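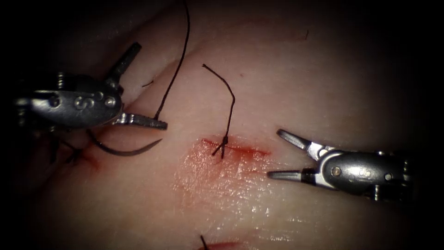

Two robotic surgical instruments over a pale tissue surface during a suturing exercise.

Girar's spray-free furniture paint comes back, now with instructions

4/13/23

The two-tone dresser is safe for another season. Girar, the small paint maker whose dip-look furniture kits vanished from stores in January, is shipping them again, and this time the box includes a sheet of paper explaining how to use what's in the box.

The original kit sold well to people who had a thrift store nightstand and a free Saturday afternoon in mind. It held two small cans of paint, a foam roller and a roll of edging tape. It didn't mention primer. A good many buyers therefore didn't use any, and by the holidays the company's review page had filled up with close-ups of drawer fronts peeling like a bad sunburn. Girar pulled the kit and said it was "revisiting the customer journey," a journey that for most customers had ended at the hardware store, in the sandpaper aisle.

The new version costs $33, which is $2 more than the old one. For the extra money you get a can of bonding primer, a sanding pad and the instruction sheet. The sheet is printed on both sides and is quite stern. It tells you to take the hardware off first, to clean the piece with something stronger than a damp paper towel, and to leave the primer alone overnight. The word "overnight" is underlined, and then it appears again in a box.

There are also new colors, and they're the usual kind, named by someone who has spent time near a sea. Plivotus is a gray green that looks good on legs and less good on anything large. Leitner is a warm off-white, and will be familiar to anyone who has bought a warm off-white before. The old navy is still there. The mustard is gone, and the company's announcement doesn't say a word about it, so those of you with half a mustard bookcase may want to check the clearance shelf soon.

The tape has been swapped out too. The first kit's tape let paint creep under the edge, leaving a line that the package called "hand-finished." The replacement is a low-tack tape from Kargate, sold on its own for years to people who paint stripes on walls and care about it. Girar says to press it down with the edge of a plastic card and pull it off while the last coat is still a little soft. That's decent advice for any tape, and you can have it without buying the kit.

Coverage is listed as one small piece: a stool, a nightstand, a plant stand, the bottom half of a dining chair. A dresser will take two kits if you only dip the legs and the lower drawer, and at that point a couple of quarts and a regular roll of tape will probably come out cheaper. The company suggests measuring up from the floor on each leg and marking the line in pencil before taping. On a floor like mine – an old one, with opinions – I'd measure from the seat down and trust that.

Anyone who still has the January kit in a closet can get the primer and the instruction sheet at no charge by sending in a photo of the unopened box. Opened boxes don't qualify. Neither do photos of the furniture, although the company says it continues to receive them.

The kits are in stores that carry the rest of the Girar line and on the company's website, where orders over $50 ship free. One kit doesn't get you there. Two do, and then you'll need to find something else to paint.

A matching kit for picture frames is planned for later this year, in the same colors, with a narrower roll of tape. Girar hasn't set a price. The instruction sheet for that one is said to be finished already.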